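Notebook, Skuraddale, the patterned box
September, page 187

Started at 9.20. The job for the morning was the box: wipe it down, look at the corners, decide whether the marble surface gets another season or comes out. Also the green basket, which has been on the list for longer than the box has.

Wiped the back wall first, then the left, then the right, top to bottom, damp cloth and no product. The terrazzo print from Hekska is holding. No lifting along the back that I could feel with a fingernail. I had worried about the two side walls, where the pattern was put up by a different hand and on a hotter day, but they are flat too. I still don't like the print much. The black flecks look like something that has landed on the wall, and I went at one of them with the cloth before I saw what I was doing. The mustard and the pink give no trouble. If we reorder I would ask for the same thing without the black, or with the black in smaller pieces.

Corner posts: ran the cloth down the channels with the end of a lolly stick inside it. A good deal of grey fluff came out of the left one, less out of the right. Dust settles at the foot of the post where it meets the surface, and the stick doesn't get in behind. A stiff paintbrush does. I have put one in the drawer with the cloths, please leave it there.

Then the surface. The marble pattern is the difficult one to clean properly because every mark could be part of it. It is grey and white with beige and thin brown veins going all ways, and crumbs, pencil dust and dried drips all pass for veining until you get your eye down level with it. Wiping by look alone does not work. What I did in the end was go over it in strips from the back to the front edge, two passes each, overlapping by half a cloth, and then feel it with a dry palm. Seven strips covers it. Perkik spray on the second pass only, and sparingly; last time it was put on straight from the bottle it left a bloom that took most of an afternoon to buff out.

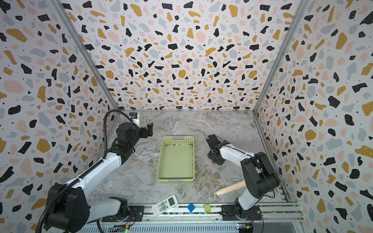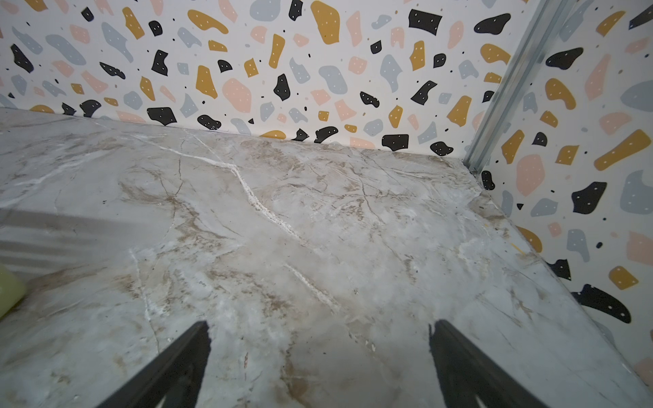 The small whitish specks on the marble, in the second picture, are the kind of thing I mean. The yellow one out by the right wall is easier, the colour gives it away. Specks like these come off with a dry brush and should be brushed before any wet cloth goes near, or they get pushed about and end up along the back join. I have written "brush first" on the card by the sink. The card already said it in smaller writing, so perhaps the card is the wrong place.

The broad white vein running down from the back edge is print, all of it. It looks chalky, as if something had been spilt and dried there, and I have now caught myself and one other person rubbing at it. Leave it alone. Same for the faint brown streaks near the middle.

Basket. The light green one with the lattice sides. The floor of it is stained, not badly, and it has been like that since it came over from Maksymiv with the rest of the storage things. Options as I see them:

Soak overnight in the deep sink with washing soda. Cheap, and no harm to the plastic as far as I know. Might shift the stain, might not.

Line it. A piece of offcut in the bottom would hide the mark, but then there is a liner to clean as well, and small things slide under liners.

Replace it. We have six of the older white ones on the top shelf, but they are deeper, and you can't see what is in them from the side. The lattice on the green one is the reason people reach for it.

I am for soaking. If the stain stays, it stays; nothing that goes in there is food. The holes in the sides want a bottle brush, there was a line of grey in the lower ones when I held it up to the window. Pushed most of it through with a cotton bud, slow work, gave up after one long side and will do the other when it comes out of the soak.

Light. The left part of the surface sits in shadow and looks a cooler grey than the rest. I had it down as dirt on the last check and lost time over it. Anyone inspecting should bring the hand lamp and hold it low on that side. The lamp is on its hook again, with a new battery in.

Cloths: the blue ones shed. Found blue lint on the surface after the first strip, changed to the white ones, no lint. The blue ones can go to the bike shed. White ones to be washed without softener or they smear.

Decision on the surface: it stays for now. I can't find a scratch that catches a nail, and the joins with the walls are straight enough. Look again after the winter. If it does come out, take it up from the front edge and not from the corners, where it is tight against the foot of the posts and the small fixings have to come off before anything will move.

To get: washing soda, a bottle brush, another pack of white cloths, lolly sticks. Check whether Hekska still keep the sample book, and if so whether there is a plainer marble in it. I would take something with fewer veins, even if it is duller to look at.

Stopped 11.50. Basket goes into the sink tonight, note taped to the tap so it doesn't get emptied out. Sink is out of use until the morning, use the one by the back door.

Later, 4 pm: soda was in the cupboard under the stairs after all, most of a box. Struck off the list.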